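Open Day Safety Checklist, Demonstration Area
Birnwood site, 10th November
Checked by: Ritu Malhotra
Demo lead: Boyang Jin

1. Access and walkways
Barrier posts in place on the visitor side: YES
Cable covers taped down: YES
Fire exit clear: NO at first check, YES at second
Comment: Two pallets from the Lloyd delivery were in front of the exit. Naveen Rathore moved them before doors opened. Please book December deliveries for after the visit.

2. Visitor groups
Maximum of 15 per group: YES
Sign-in sheet at desk: YES, 59 names by noon
Comment: School group from Grevton came early and had to wait in the lobby. Not a safety issue, but the lobby has no seating.

3. Simulated counter task
Scene loads without errors: YES
Gripper open and empty before start: YES
Arm clear of countertop at start: YES
Pump bottle and mortar upright on counter: YES
Comment: Start position checked on the large screen before the first group. The pestle leans out over the rim of the mortar, so Boyang was asked to watch the approach from that side.

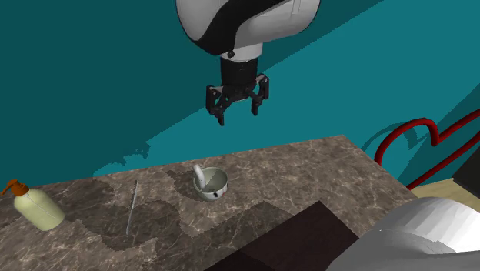
4. Live cell
Emergency stop tested: YES, 3 presses, all good
Door interlock tested: YES
Speed limit set for visitors: YES, 242 mm/s
Comment: The reset key was left in the panel after testing. Hemant Grewal now holds it. The label on the Trultel light curtain is peeling and needs replacing.

5. Close down
Power off and locked: YES
Visitor badges returned: NO, two missing
Comment: Ridwan Rahman to follow up on badges.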